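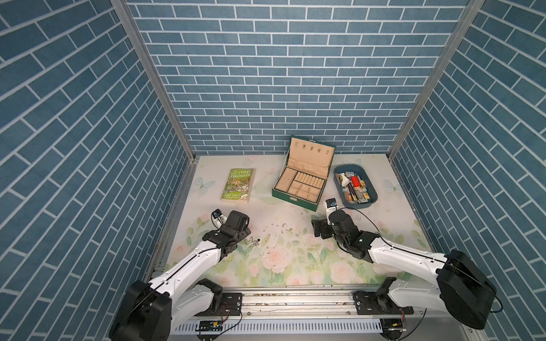 My evening class in robotics has reached the stage where we are allowed to touch things, and I have mixed feelings about it. The first half of the course was slides, which I am good at. I can sit in front of a slide for a very long time. The second half is the practical, in which a pair of robot arms must tidy away somebody's belongings, and our group has been given jewellery. One silver rhinestone necklace with a dark pendant, in a heap on a mat covered in pink roses, and behind it a green jewellery box with its lid up and five little hooks along the inside of the lid. The necklace is supposed to go in the box. I have put necklaces in boxes for most of my adult life and never once thought of it as a skill.

The class is run out of the old Putley building, up two flights of stairs, on the coldest night of the week. I signed up in August, when it was light until nine and I was the sort of person who was going to learn something. The other choices were upholstery and conversational Italian. I think about the upholsterers quite a lot. They are on the ground floor, near the radiator and the good kettle, and by now they presumably all have footstools.

There are 4 of us in the group, and we have one assignment between us, known as the Tovum. As far as I can gather the Tovum was once a proper competition with other colleges in it, and is now a sheet of paper. It says your arms must put away a chosen object, unaided, as many times as possible in an evening, and that you must write down every attempt, including the ones you would prefer to forget. We have a red notebook for this. We are on attempt 63.

I'll say something about necklaces. A book is a lovely thing to pick up if you are a robot. It has a shape and it keeps it. There's a copy of The 65-Storey Treehouse on our mat, bright lime green and well read at the corners, and I look at it with real longing. The group before us did books. They finished early and went to the pub. A necklace, on the other hand, has a different shape every time you put it down, and if you take it by the wrong bit the rest of it hangs about deciding which way to fall. Pick it up by the pendant and you have a pendulum. Pick it up by the middle and you have two pendulums and an argument.

We've had plenty of the argument already. One faction (two people) holds that the left arm should do the whole job and the right arm should be told to keep out of it. The other faction (also two people) says that if you are given two arms it is rude not to use both, and that the right one should take the trailing end and follow politely behind, like a bridesmaid. I'm a bridesmaid man. So far the bridesmaid plan has gone beautifully on the whiteboard.

Then there's the matter of the hooks. The Tovum sheet says only "put away", and a necklace dropped in the big compartment of the box is, in my view, put away. It is how I put things away at home. But one of our number has seen the hooks and can't now unsee them, and believes we should be hanging it up properly, by the chain, on a hook about as big as a fingernail clipping. I have asked for this to be recorded in the red notebook as a dissenting opinion — mine, not theirs — and it has been, in handwriting I would call sarcastic.

The arms learn by being shown, so someone has to steer them through the job by hand, over and over, trying to do it the same sensible way each time. I had assumed I'd be good at this. I've been told I have a "flourish". Apparently I come in from above, pause, and then sort of swoop, and the arms have picked this up, so we now have several thousand pounds' worth of machinery that approaches a necklace like a man about to take the last sandwich. I am down for fewer turns this week.

The software is called Petkov, after a lecturer I've never met, and it is grand at everything except telling you what is wrong. On Thursday it gave us "Error 700" and nothing else. We looked it up in the manual, which goes up to 640. Switching it off and leaving it for the length of a biscuit did the trick, and that is now in the notebook too, under Methods.

If we get through the Tovum by the end of term we can go on to the Tevard module, which is cutlery. I've never looked forward to a spoon so much. Next session we're doing ten goes with the big compartment and ten with the hooks, and whichever lot loses buys the chips. I've been practising at home without the swoop, using my wife's second-best beads and a soap dish, and she would like them back by the weekend.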